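# bura-grip-compare

Notes and logs from my side-by-side of two grippers, the Bura and the Kevura, on PC assembly jobs. I did most of the runs, and Kathleen Tierney did the labeling (thank you!!).

There are 2382 runs in here, split across 13 tasks. Drive handling is the big one - picking up a 3.5-inch hard drive with its blue plastic rails on and getting it over an open case without knocking anything.

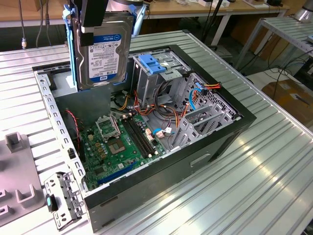 My own take is that the Bura is nicer on heavy parts and the Kevura is quicker to re-zero, but go look at the logs and argue with me.

## What's where

- `runs/` - one folder per task, files of 500 rows max
- `grip.yaml` - force settings, 5 presets
- `labels.csv` - Kathleen's pass/fail calls

## Known problems

Timestamps in the May runs drift a bit. Cormac Lynch has a fix, which I still need to merge.

Last edit: Jan 12, 2026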